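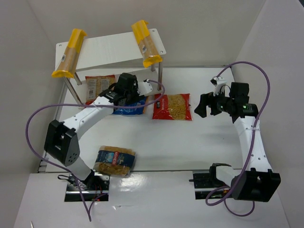 Our Project: Where Should the Pasta Go?

Team: Sidra Zaidi, Emrys Gwynne, Talha Tarar
Jan 14, 2026

We wanted a project about something everybody has at home, and a messy pasta shelf won easily! Our question was simple: how do you put long boxes and floppy bags on one small shelf so that a person can find the right shape fast?

What we worked with

The shelf is a small white one on metal legs. We gave the top board to the spaghetti, one package toward each end, and kept the bags for the space under and in front of it. Long packages look so easy until you lay them on a short board. Set diagonally, the left one sticks out past the edge with its yellow ends in the air, but we liked that you can spot the yellow right away.

The bags were the fun part. Every shape slumps in its own way! Talha wanted to sort them by color (red bag, blue bag, clear bags) and Emrys wanted to sort by shape, long with long and short with short. We argued for most of a lunch break and then tried both on paper.

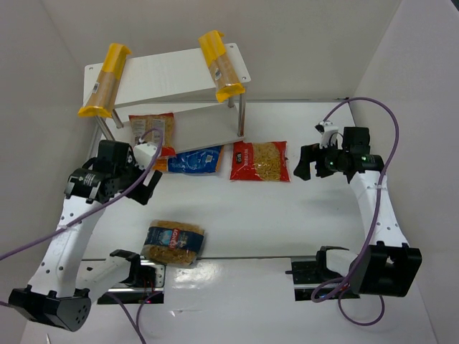 Spaghetti on top, bags below, and the AGNESI package out in front.

What we asked people

Sidra wrote a short survey and 100 students filled it in. The question that got the best answers was "How do you know which pasta you are grabbing?" Lots of people wrote that they look at the color of the package first and only read the name if two look alike. One person draws the shape on the lid of a jar – we loved that.

Our teacher, Haris Rind, asked us to think about clear windows too. He was right. The red bag has one, and you can see the short yellow noodles without picking it up. Clear packaging works well for nests, too, so we would always turn that side to the front.

What we would change

A longer top board, for sure. We would also like a low lip along the front and a small bin for the bags, and Emrys has already sketched one out of cardboard. We plan to build it in March and run the survey again with 12 new questions.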